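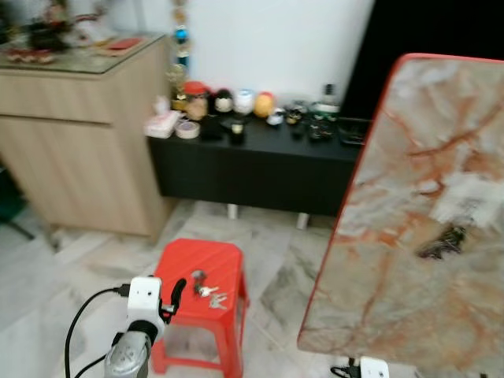

Home | Forums | Locks and Hardware | New posts | Search

Euro cylinder getting stiff, key has to be jiggled. Lubricate or replace?

12 replies | 281 views | Share

tarn_end
Front door has a euro cylinder in a multipoint strip, uPVC door, fitted by the previous owners. Since January the key goes in fully but will not turn until I pull it back a hair. Once it turns, the hooks throw normally. Handle lifts without effort. I have two keys, one original and one copied at a market stall, and the fault is the same with both, although the copy is worse. The cylinder is stamped Skiltard and nothing else that I can read. Is this worth lubricating, or do I go straight to a new one?

pinstack
Test with the door open first. If the key turns cleanly with the door open and binds with it closed, the fault is alignment and the cylinder is fine. If it binds in both positions, the fault is in the cylinder or the key.

tarn_end
Binds in both positions. Slightly worse when cold, but that may be me.

pinstack
Then it is wear or dirt. Having to pull the key back before it turns usually means the cuts no longer sit under the pins at full insertion. Either the shoulder of the key has worn and it now goes in too far, or the tip has. Compare the two keys back to back against a light. If the shoulders are at different heights you have most of your answer.

Greyfold
Before anyone spends money: graphite. A small puff into the keyway, work the key in and out, wipe the key, repeat. My back door was exactly like this and it has been fine for 4 years.

pinstack
I would not use graphite in a modern cylinder. It packs behind the pins if there is any oil already in there, and with an unknown history there probably is. Use a dry PTFE spray. One short burst, key in and out, wipe off what comes out.

Greyfold
Graphite has been used in locks for longer than PTFE has existed. The packing problem comes from people using too much of it.

pinstack
It comes from mixing it with oil. Quantity makes it worse. He does not know what the previous owners sprayed in there, and most people spray whatever is in the garage.

Matvii Polishchuk
I agree with PTFE, with one addition. Flush it first. Electrical contact cleaner, the type that leaves no residue, nozzle against the keyway, rag underneath. Do it with the door open and protect the paint or foil. Let it dry completely, then lubricate. If you lubricate over old grease you make a paste. I fit these for a living and the majority of cylinders I take out as faulty are dirty.

mrs_halyard
If you replace it, measure from the centre of the fixing screw hole to each end, separately. They are often not symmetrical. I ordered by total length and had a cylinder standing proud of the handle on the outside, which is a gift to anyone with a pair of grips.

tarn_end
Compared the keys. The shoulder on the original is visibly rounded. The copy has a sharp shoulder but the cuts look shallower, and one of them has a burr. I have taken the burr off with a fine file and it made a small difference.

pinstack
The copy was cut from the worn original, so it has the wear in the cuts and the error of the machine on top. Do not have any more copied from either of them. If there is a code on the bow of the original, a locksmith can cut to the code and you get the key as it left the factory.

tarn_end
No code. If it was there it has been worn flat.

Matvii Polishchuk
In that case a new cylinder will cost less than the time. Flush the old one anyway so that it lasts until the new one arrives. A cylinder that needs persuasion will eventually snap a key, and you will not choose when.

Greyfold
What is the recommendation on brand? I have a Drunuven on the side door and find the key action rough from new.

mrs_halyard
Wondeo here, front and back, keyed alike. Smooth enough. The keys are thick and will not go on a thin split ring without a fight.

pinstack
Brand matters less than the rating. Look for a kitemark with three stars, or one star plus a two star handle. Check that the snap line is on the outside half. I have seen them fitted back to front.

Greyfold
A three star cylinder in a door with a tired gearbox is money in the wrong place. Check the strip as well.

pinstack
He said the handle lifts without effort and the hooks throw normally. There is no indication that the gearbox is tired.

Greyfold
There was no indication that mine was either, until it failed shut.

tarn_end
Flushed with contact cleaner, a lot of black came out onto the rag. PTFE after. The original key now turns at first attempt perhaps half the time. The copy is unchanged. I have measured both sides, 45 outside and 50 inside, and ordered a Zhuravel with extra keys so that I never have to copy a worn one. Does the fixing screw normally come with it?

mrs_halyard
Usually, and usually too long. Cut it with the nut threaded on so the nut cleans the thread as it comes off.

Matvii Polishchuk
Start the screw by hand and do not overtighten it. An overtightened screw pulls the cylinder to one side and you will be back here with a stiff key. Turn the key slightly so the cam lines up with the body before you slide the new one in.

Thread tools | Previous thread | Next thread
Contact us | Terms | Copyright of posts remains with their authors | Back to top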